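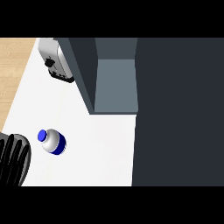
Notebook > Robotics > Budgeting

Print this page | E-mail this page

Simulation first, then the purchase order

Our hardware budget for next year is due in August, and I have been asked to put a number next to every line. The largest line is a second arm with a multi-finger hand. The second largest is compute. I spent most of the month deciding which one to cut.

The case for the arm is simple. We have one, and it is booked solid. Kitchen tasks are the worst offenders, because every reset is manual. Someone has to lay the bottle back down, move the toaster to its start position and check that the gripper is clear of the counter. Nkechi Idahosa logged her resets for a full batch of 300 trials and found that they took more of her time than the trials did.

The case for compute is that a simulated counter resets itself. We now run the bottle task in Skesumen before it goes anywhere near the lab. It handles contact well enough for rigid objects on a flat surface. It does not handle cable drag, worn finger pads or a loose wrist mount, so the real arm still gets the last word.

What I ended up with, in order of priority:

1. One workstation with 2 graphics cards. The quote from Stadby includes on-site service. I would pay for that again.
2. Spare fingers and a spare wrist coupling for the arm we already own. Lead time is 7 weeks, so they get ordered whether or not anything has broken.
3. A real test counter with a cabinet, built by the shop in Arnimdale. The depth should match the simulated one. Ours is currently too shallow, and reach limits measured on it do not carry over.
4. The second arm, deferred to the following year.

Two costs I left out of last year's plan and will not leave out again: freight and floor anchors. Freight on the Baxter Street delivery came in well above the quote, and the anchors needed a separate contractor.

For power, I have budgeted a dedicated circuit for the workstation. Utilization is planned at 80 percent. Anything higher leaves no room for reruns, and there are always reruns.

The arm vendor's quote expires before our approval date. I have asked for an extension in writing and will update the figures when they reply.

Last updated: August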